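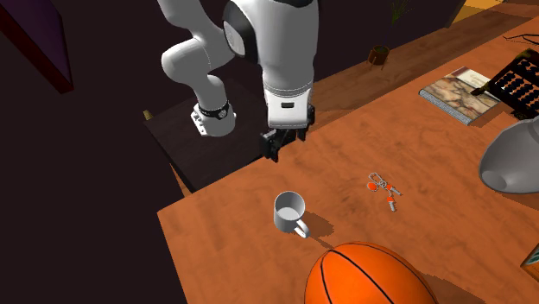 A white robotic arm over a wooden tabletop (computer rendering).

Reference > Workplace behavior > Feedback > Sernley review

The Sernley review is a structured method for giving feedback to managers, in which staff comment in writing on a supervisor's decisions before any meeting takes place. It is used mainly in mid-sized firms and belongs to the wider group of upward feedback methods.

Origin

The method was drawn up by Kamran Mousavi, a personnel adviser at the manufacturing firm Lestach, and takes its name from the town where the firm had its head office. Mousavi had found that staff who were asked for their views in open meetings tended to agree with whoever spoke first. The earliest version was a paper form with 2 parts, one on decisions and one on conduct.

Procedure

Each employee completes the form alone. Comments must refer to a specific event -- general remarks on character are returned to the writer. A reader from outside the department groups the comments by subject and removes names. The manager receives the grouped text, prepares a written reply, and only then meets the team. Reviews are normally held once a year, in April.

Use and criticism

A trial at Kuson covered 636 employees, of whom 582 returned a form. A later trial at Gunnlaugsson covered 260. Critics have noted that in small teams the writer of a comment can often be identified from the event described, even with the name removed. Some users therefore combine several teams into one review, although this makes the comments less useful to each manager.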